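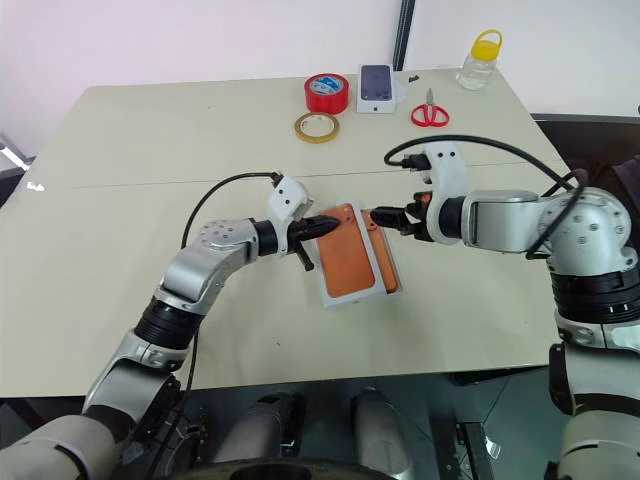 Chapter 4
Packaging and the Cost of Empty Space

After reading this chapter, you should be able to explain why the size of a box matters as much as its weight, and calculate how many boxes fit on one pallet.

In October, the trading firm Disero sent 3,000 small parcels from its warehouse in Dirkgate. The goods inside were light, but the transport bill was high. Lingyun Ye, the shipping manager, measured the cartons and found that much of the paid space contained only air. She ordered a smaller carton, and a pallet which carried 300 parcels before could now carry 400.

4.1 Weight and volume

Carriers usually compare two numbers before they set a price.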